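How to Sort Photo Cards Into a Slotted Rack (and When Not to Bother)

There is a lot of advice about displaying photo cards, and most of it comes from people selling racks. I own one rack, a light-brown wooden thing with dividers and slats, and I like it well enough. I don't believe it will change your life. What follows works with any shelf that has compartments deep enough to stand a card in.

Before you start

Tip the whole box out on a table. If you bought a Garlow set as I did, expect plenty of near duplicates. Mine claimed 300 different views, which I would call generous. A good many were the same trees from three steps to the left.

Throw out the cards with bent corners now. Flattening them under a dictionary overnight has never worked for me, whatever the forums say.

Step 1. Make piles by season or subject

Color is the popular method and it looks fine for a week. Then you want a particular card and can't remember whether you filed it under orange or brown. I sort by what the card shows: autumn avenues, coast, snow, towns. Keep the piles rough.

Step 2. Give each pile one compartment

Start with the biggest pile and the roomiest compartment. Don't mix two subjects to fill a gap. An empty slot does no harm.

Step 3. Stand the cards up, best one in front

Hold each card by its border, keep your fingers off the picture if you can, and set it down on its bottom edge. Put the second card slightly to one side of the first so a strip of it shows. I put the autumn cards together in one compartment, and they lean well enough without a stand.

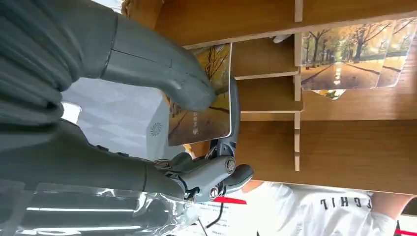 Yutong Qin disagrees with me about grouping, and wrote in to say that matching cards in one compartment turn into wallpaper: put a snow card between two autumn ones and people will stop and look at all three. I tried it through November. Visitors did stop, mostly to ask if I'd misfiled one. Try it both ways.

Step 4. Check the lean

Cards that stand too upright fall forward when a door slams. Slide the bottom edge out a little toward you. If the wood is very smooth, a thin strip of felt helps. The special grip tape from Zistari did the same job as felt and cost more.

Step 5. Store the rest

Leftover cards go in a closed box, sorted the same way. Swap the front cards when you get tired of them. I've seen a monthly schedule recommended and have yet to keep one.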